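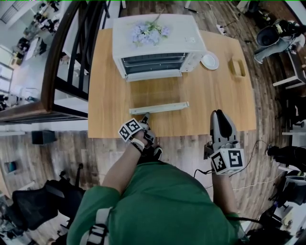
Flowers on the toaster oven, Drovisitz open day.

The bus to Drovisitz stops at a place the timetable calls Lundeck, the driver calls the Bend, and the sign on the shelter calls Stop Temporarily Moved. I mention this because I had come for an open day devoted to place names, and I felt I was getting my money's worth before I had found the door.

The door belongs to the old school. Upstairs are two rooms of index cards, which is where Jurgita Pētersons has spent the better part of her working life collecting what people in the valley used to call things. Hills, mostly, but also rocks, puddles, corners of fields, and one particular slope named for a cow that fell down it. She has 669 cards so far. The official map of the same area manages 79 names, and she will tell you which of those are wrong if you stand still long enough. I stood still long enough.

The big offender is the waterfall. If you have seen a brochure for this part of the world you have seen it, and you know it as Romance. The name was given by a hotel, which put up a bench, a railing and a heart-shaped hole to take your picture through. The hotel closed. The name stayed on, and so did the heart, though it has lost some paint.

Before that the falls were called by a word that Pētersons translates as "the one that talks over you." Farmers on the two banks used to shout across it about sheep and hear nothing back. There is apparently a lawsuit in the county records that began with one of these conversations. I would visit a waterfall named for that. I would buy the mug.

The open day proper started at ten with a talk, or at ten-twenty if you go by when the projector agreed to it. Pētersons speaks fast and doesn't do jokes, so the cow slope got its laugh without any help. She played recordings of older residents saying the names aloud, several times each, with a clock ticking behind them. The spellings on the map came from surveyors who didn't speak the dialect and, by the sound of it, didn't ask anyone to repeat themselves. One ridge is marked with a word that means "I don't know, ask my brother."

After coffee (strong, and then gone) we were handed over to Kjell Engström for the walk. Engström guides for a living, and in July he takes people to Romance three times a day and calls it Romance, as that's what they have paid for. On the open day he's allowed to use the cards. He carries photocopies of them in a plastic sleeve and reads them out on the spot, facing the thing in question, a bit like a man serving papers.

We did the lower loop, past Midtbø farm and back along the river. Midtbø means more or less "middle farm," and it is no longer in the middle of anything, the farms on either side having gone to spruce. Behind the barn is a boulder with three names, depending on which family you married into. Engström read out all three with scrupulous evenness. A woman behind me muttered a fourth.

The falls came last. We stood by the railing and he read the card, or I assume he did. His mouth was moving. A couple in matching rain jackets arrived, took their photo through the heart, and asked me if this was Romance. I said it was. It seemed like a lot to get into.

I did ask Pētersons afterward whether she wants the sign changed. She wants both names on it, old one first, in letters the same size. The parish has said it will consider this when the present sign wears out. She showed me a photo of the present sign, which is cast iron.

Practical notes, for anyone tempted. The cards can be seen by appointment the rest of the year, and the next open day is planned for May, when the river is higher and the readings at the waterfall will presumably be even harder to follow. The walk is easy as far as the barn and muddy after it. Entry is free, and the map on sale downstairs, with the old names printed in red over the official ones, folds badly but is the best thing in the building. Allow time for the bus. Mine left from the Bend, a good way down the road from Lundeck, and I watched it go from the shelter.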